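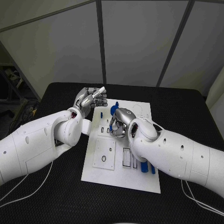 Nollow 組み立てボード（白）と付属ペグ。黒いマットの上で使用。

Nollow 組み立てボード 基本セット
取扱：Stalldale 教材・作業用品

商品について
白い平らな長方形のボードに、ペグを立てる場所や細い差し込み口のついたブロックなどを配置した、手先の作業用の教材です。メーカーのカタログには「集中力が伸びる」「空間認識が育つ」といった文句が並んでいますが、当店ではこの部分を商品説明に転載していません。根拠になる資料を出してほしいと二度問い合わせ、二度とも同じカタログのPDFが返ってきたためです。棒を穴に入れる、薄いものを細い口に差す、抜いて戻す。確実に言えるのはそこまでで、その先の効果については、お買い求めの方がご自分の使い方の中で判断してください。
それでも取り扱っているのは、ボードとしての出来が値段のわりに悪くないからです。以下、仕入れてから店で触ってみて分かったことを、良い点も不満な点も書いておきます。

仕様
品名：Nollow 組み立てボード 基本セット
長辺：400 mm
重量：476 g（ボード本体のみ、当店実測）
本体色：白
ペグの色：青、白
材質：メーカー非公表
付属品：ペグ一式、簡易説明書（英語）
別売品：黒マット、替えペグ
原産国：外箱に表示あり（出荷時期により異なります）

重量についての補足
カタログの重量は外箱込みなのか本体だけなのか書かれておらず、箱に貼られたシールの数字とも合いません。上の数字は箱から出したボードだけを店のはかりに載せて読んだものです。個体差はあると思いますので、棚板の耐荷重ぎりぎりで計画するような用途には向きません（そういう方がいらっしゃるかどうかはともかく）。
この軽さは長所にも短所にもなります。片手で持ち運べて出し入れは楽ですが、つるつるした机に直接置いて差し込み作業をすると、押した方向に少しずつずれていきます。裏面の滑り止めは、あると言えばある、という程度です。

ペグについて
円柱形のペグです。白いほうは先端に丸みがあり、穴のふちに当たっても引っかかりにくくなっています。カタログでは「誰でもすぐ入る」とされていますが、これは言いすぎです。斜めのまま押し込めば当然止まりますし、まっすぐに直してから下ろす必要があります。むしろその手間がこの教材の中身なので、すぐ入ってしまっては困るはずなのですが、宣伝文を書いた人はそこまで考えなかったのでしょう。
白いペグは白いボードの上では見つけにくいです。作業中に倒れて転がると、目の前にあるのに探すことになります。青いペグのほうは離れたところからでもよく見えます。初めて使う場面では青から始めて、慣れたら白を混ぜるのがよいと思います。メーカーに「白をやめて全部色つきにしてほしい」と伝えたところ、検討するとのことでした。検討の結果はまだ届いていません。
小さな部品です。口に入れる年齢のお子さまがいる部屋では使わないでください。

差し込みブロックについて
ボードから一段高くなった白いブロックに、縦長の四角い差し込み口が二つ、横に並んでいます。口のまわりは黒くふちどられていて、白地でも位置がはっきり分かります。個人的にはここがこのボードでいちばん良い部分です。ふちどりのない類似品も扱ったことがありますが、照明の向きによって口が見えなくなり、返品が続いたので取り扱いをやめました。
不満を言えば、二つの口の間隔が近いので、手の大きな人が両方に続けて差すと先に差したものに指が当たります。右利きの方は左側から、左利きの方は右側から埋めると多少楽です。説明書にはこの順番についての記載がありません。

説明書について
英語の紙が一枚入っています。図が小さく、文章は宣伝文に近いものです。当店で日本語の手順メモを作り、同梱しています。メモに書いたのは並べ方と片づけ方だけで、遊び方の「段階」や「到達目標」は載せていません。カタログには初級から上級までの表がありますが、初級と中級の違いがペグの色だけだったので、訳す意味がないと判断しました。

マットについて
写真の黒いマットのように表面に細かい凹凸のあるものを敷くと、ボードの白がよく見え、机の上に直接置くより落ち着きます。Sultora の作業マット（別売）をおすすめしていますが、正直な話、同じような凹凸のある黒い敷物をお持ちなら買い足す必要はありません。
Sultora のマットにも注文はあります。開封してすぐは丸まり癖があり、一晩は重しを載せておかないと端が浮きます。「すぐに平らになる」という箱の文言は無視してください。黒いので糸くずとほこりが目立ちます。粘着ローラーよりも、固くしぼった布で一方向に拭くほうがきれいになります。

類似品との比較
よく比べられるのが Ostrowski の組み立て盤です。どちらも店で扱っているので、違いだけ書きます。
Ostrowski は重く、机の上で動きません。そのかわり棚から出すのがおっくうになり、出しっぱなしにする場所がないご家庭では使わなくなりがちです。ペグの穴はきつめで、抜くときに力が要ります。
Nollow は軽く、穴にはいくらか余裕があります。抜き差しは楽ですが、きっちりはまった感触を求める方には物足りないでしょう。
値段は Ostrowski のほうが上です。その差に見合うかと聞かれれば、毎日使う施設なら見合う、週末に少し触る程度なら見合わない、とお答えしています。

お手入れ
乾いた布で拭いてください。差し込み口の中にたまったほこりは、細い筆かエアダスターで出せます。
メーカーは「アルコール使用可」としていますが、材質を公表しないまま可と言われても安心はできません。店の見本品を繰り返し拭いてみた範囲では、表面に変化は見られませんでした。ただし黒いふちどりの部分は念のため避けています。心配な方は水拭きにとどめてください。
直射日光の当たる窓際での保管は避けてください。白いものはたいてい黄ばみます。黄ばまないと書いてあるものも、です。

別売の替えペグ
1本 400円。青、白から選べます。
なくしやすいのは白のほうです。最初から買い足すことはおすすめしません。なくしてからで間に合います。

よくあるお問い合わせ
対象年齢は何歳からですか。
外箱には年齢の表示がありますが、決め方の説明がありません。小さな部品を口に入れない方であれば、大人の手先の練習にもお使いいただけます。医療やリハビリの目的で選ぶ場合は、担当の専門職の方にご相談ください。当店では効果についてお答えできません。

ボードの向きに決まりはありますか。
ありません。店では縦長に置いています。手前に空きができるので、使う前のペグを並べておくのに便利です。横長に置くと、端のほうへは腕を広げないと届かなくなります。

収納袋はつきますか。
つきません。外箱はふたの差し込みが弱く、何度か開け閉めするとゆるみます。ペグだけは別の小袋に入れておいてください。

色違いはありますか。
ボードは白のみです。9月に新色が出ると聞いていますが、去年も同じ話を聞きました。入荷するまで予約はお受けしません。

返品について
到着後30日以内であれば、開封済みでもお受けします。ペグがそろっていることをご確認のうえ、元の箱でお送りください。箱のふたがゆるんでいるのは構いません。
「思っていたより効果がなかった」という理由でも返品できますが、当店では効果をうたっていませんので、送料はお客様のご負担になります。部品の欠け、差し込み口の変形など、初期不良の場合の送料は当店が負担します。

ご注文
午後2時までのご注文は当日出荷です。在庫は店頭と共通のため、まれに入れ違いで品切れになることがあります。その場合はメールでご連絡し、次回入荷までお待ちいただくか、キャンセルするかをお選びいただきます。

関連商品
Sultora 作業マット 黒
Ostrowski 組み立て盤
Nollow 替えペグ（青／白）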